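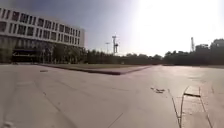
## Kapitel 4: Der Boden unter uns

Plätze habe ich im Studium glatt übersehen, ich wollte ja Häuser bauen! Dabei liest man Beton am besten von den Fugen her: Hier laufen sie dunkel und schmal zwischen großen Platten durch, bis vor zur niedrigen Rasenkante.
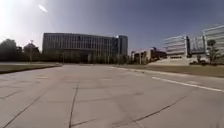 Meine Kollegin Hortensia Apaza fragt im Seminar immer zuerst, wohin das Wasser soll. Bei 2 Prozent Gefälle läuft es ab (und kein Mensch merkt beim Gehen etwas davon). 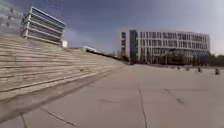 Und dann die Kanten, mein Lieblingsthema! Dazu mehr in Abschnitt 4.2.

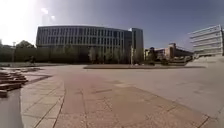 *Abb. 4.4: Plattenstreifen neben glatterem, grauem Beton*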